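Dralumbridge Supper Rooms
Progress report to the Colter Fund, second half-year
Prepared by Olga Campos, project lead
Dec 30, 2020

1. Where we are

The July report ended with a promise that the private dining room would be ready to train in by the end of the year. It is ready to train in. It is not ready to eat in, as the hood over the second burner still has opinions about extraction, but the grant was for the room and the table service course, and on both I have more to report than last time.

For anyone new to the file: the fund is paying for one private dining room, its furniture and tableware, and a short course that teaches people to set, serve and reset a large round table for a group meal. Berhanu Berhe runs the course. Fernanda Baptista looks after the room and everything in it. I write the reports and carry boxes.

2. The room

The table went in first, which was Knut Janssen's advice and the best we had all year. He measured the doorway twice, measured the table once, and then we took the door off its hinges. The door is back on. It squeaks now in a way it did not before, and Knut has been told.

It is a big round table with a marbled top, in cream and beige, and a white glass lazy Susan in the middle. The proposal had a plain white tablecloth in it. We dropped the cloth after a single session, when it got under the turntable and took a place setting with it. The line for linen is therefore unspent and we would like to talk about it (see section 6).

The chairs are upholstered in cream. I signed off on cream. Fernanda advised against cream in writing and has kept the email.

3. The course

Our target for the period was 16 trainees through the basic setting module. We had 19. Three of those came for the second half only, having been promised soup by someone, and they stayed anyway.

The module covers one table, start to finish. Trainees learn what goes at a place (plate, bowl, cup, fork, spoon), where it goes, and how to put it there without leaning a sleeve in the next guest's plate. Berhanu has them work from the chair side, one place at a time, going around the table. He is strict about chairs. A chair left out gets walked into, and he has a shin to show for it.

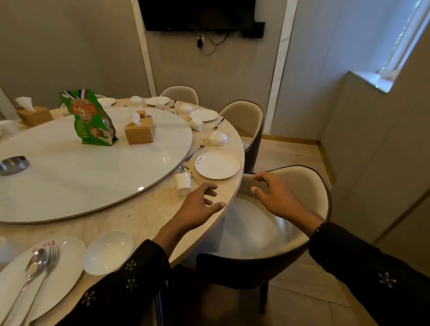
Table practice in the private dining room, with some of the cups and bowls still to be turned the right way up.

Cups and bowls have caused the most debate. Berhanu holds that a bowl waits upside down until the guests are due. Milagros Gallardo, who came over from the Grokar canteen to assess the first group, holds that a bowl is a bowl and should look like one. Both positions were argued at length in front of the trainees, who learned from it that a table can be half one thing and half the other by lunchtime. We have since written it down: bowls and cups may wait upside down, cups may not wait on their sides. The second half of that rule is being adopted slowly.

The turntable has a rule too. Tissues may live on it or beside it, snacks may visit, and nothing else goes up there before the food does. Snacks are a concession to morale and come out of my pocket, so please do not look for them in the accounts.

4. Assessment

Milagros assesses by eye and says little, which trainees find more alarming than a form. She checks whether the cutlery at each place lies the same way as at the place beside it. It sounds like a small thing until you stand in the doorway and look at a whole table of spoons with different ambitions.
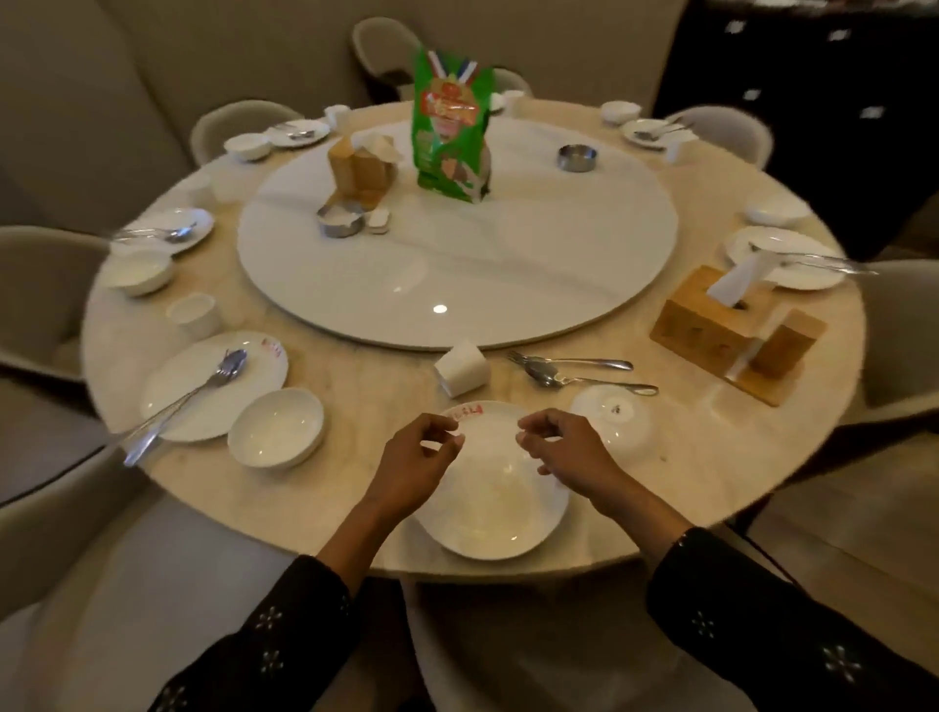 Her written comments on the first group came to half a page. She thought the plates were well spaced and the handling was careful. She was less happy with the forks. In her view people put the plate down with great attention, feel they have finished, and then add the cutlery as if posting a letter. Berhanu has moved cutlery to the start of the second session as a result, with plates already down, so that it gets people while they are still awake.

The second group did better by her count, and she went so far as to say so. I have it in my notes with the word "fine" underlined.

5. Tableware and breakages

We bought 152 pieces through Kratochvíl, the catering supplier, and they came in two deliveries because the first was missing every cup. Breakages so far are one bowl and one plate. The bowl was a trainee. The plate was me, in the corridor, with no witnesses except Fernanda, who was holding the door.

The plates have red lettering on the rim. This has turned out to be a useful teaching aid, as people can be told to line up the red and do not have to be told anything about angles. Whether the red should face the guest or the turntable is the next debate, and I have asked that it be held when I am out.

Cutlery is still stored in one drawer. Fernanda wants dividers. She is right, and they are on the list. 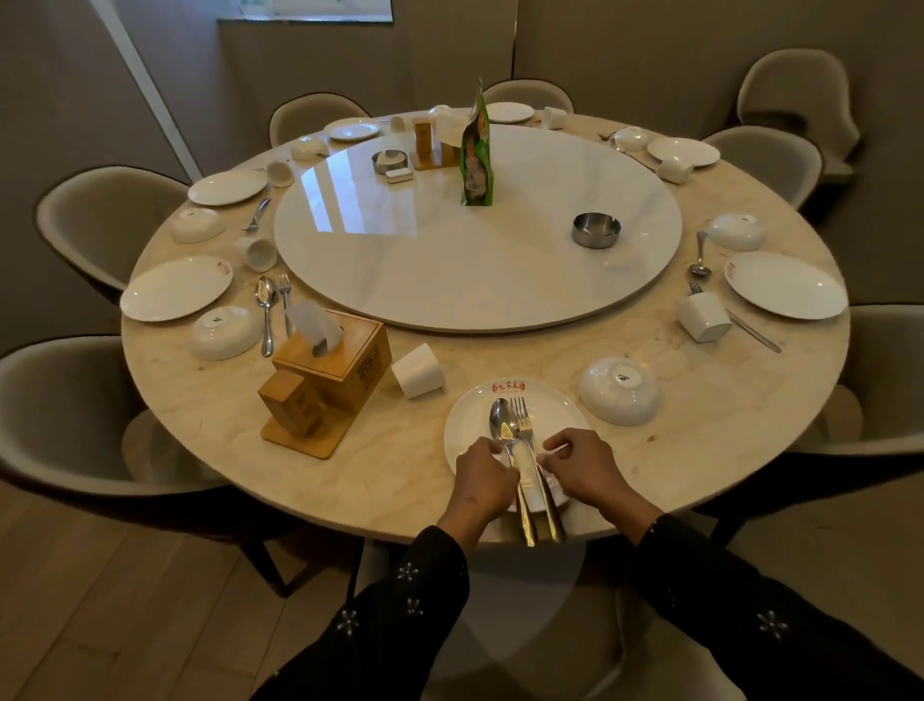 6. Money and requests

Spending is within budget on furniture and tableware. Against that, we ask the fund to agree to two changes:

Move the unspent linen line, $1,000, to storage: drawer dividers, a closed shelf for the bowls, and a padded crate for anything I am asked to carry.

Let us count the extra three trainees toward the next period's target. They have asked to come back for the serving module, soup or no soup.

7. Next period

The serving module starts as soon as the hood passes inspection. Until then Berhanu will run it with water in the bowls, which he says is harder than soup and cheaper to spill. Milagros has agreed to assess again. Knut is coming to look at the door.

Receipts are attached in the order they were found. Questions about the accounts should come to me, and questions about the chairs to Fernanda, who has the email ready.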